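**Tendov replay: how to align two wrist cameras with the head camera?**

Angus Strachan

I record a soap and soap dish task with two hand-held grippers, at 30 frames per second. One episode is 330 frames.

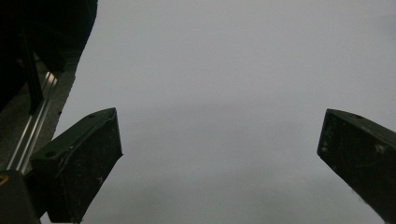
In the left wrist stream the pose estimate drifts before the soap comes into view. I suspect too few features.
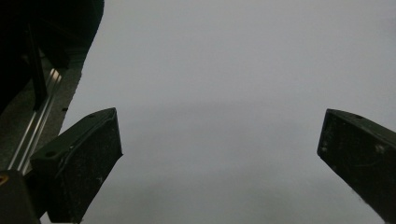
My timestamps differ by 3 frames between the streams. Should I correct this before the pose filter or after it?

**Parkitz**

Before. The filter cannot repair a wrong clock. Also take the poses from the marker plates in the head view when the wrist image is plain.

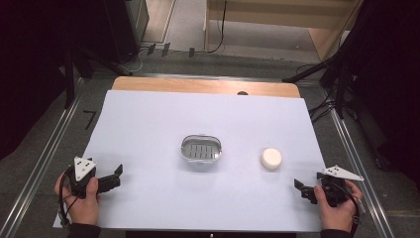
Then interpolate, and check the result at the moment when the fingers come near to the soap.

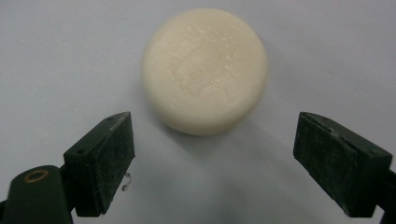 **Lorna Sutherland**

I had the same with some 196 episodes. Exposure time was the cause for me. Maybe try that also.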